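2018-05-14
Publicado por Retever

Dejar el móvil fuera del dormitorio

Llevo 34 días durmiendo con el teléfono en otra habitación. Lo apunto porque en febrero ya lo intenté y aguanté cuatro, y quería ver qué había cambiado entre una vez y otra.

En febrero el problema fue el despertador. No tenía ninguno y usaba la alarma del móvil a todo volumen desde el pasillo. El primer día laborable me levanté tan sobresaltado que ya no volví a coger el sueño en toda la semana. Al quinto día el teléfono estaba otra vez en la mesilla.

Ahora he comprado un despertador de pilas, un Jonari de 19 euros. Tiene una alarma, una luz floja y un botón grande. Se adelanta casi dos minutos por semana y lo pongo en hora los domingos. Para levantarse vale.

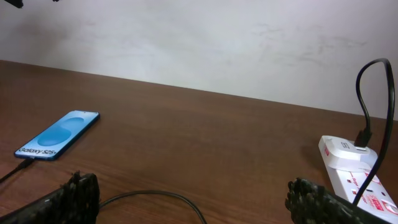 La segunda diferencia es la lectura. Antes leía noticias en la cama hasta tarde y me dormía enfadado. Ahora leo en papel. He terminado una novela larga que tenía empezada desde julio y voy por la mitad de un libro sobre la historia de los faros, bastante árido, que funciona muy bien a partir de las once.

Lo que peor llevo son los fines de semana. El sábado me despierto a la misma hora, sin nada que mirar, y me levanto antes de lo que querría. He probado a dejar la persiana bajada del todo y algo se nota.

También está el asunto de las llamadas. Mis padres son mayores y me preocupaba no oír el teléfono de madrugada. Lo he resuelto con el fijo, que seguía contratado y desenchufado detrás del sofá. Les di el número otra vez y lo tienen pegado en la nevera.

No duermo más horas, eso lo digo porque me lo han preguntado en los comentarios. Me acuesto a la misma hora, pero tardo menos en dormirme. El café de media mañana lo sigo necesitando.

Queda por ver qué hago en vacaciones. En el apartamento de la playa hay una sola habitación, y el despertador hace un tictac que en casa no molesta, pero allí no sé.

Entradas recientes
- Cambiar las pilas del termostato Tedow sin perder el programa
- La cafetera Dal Bello, dos años después
- Libros que dejé a medias este invierno
- Persianas que no cierran bien

Contacto | © 2018 Retever | Volver arriba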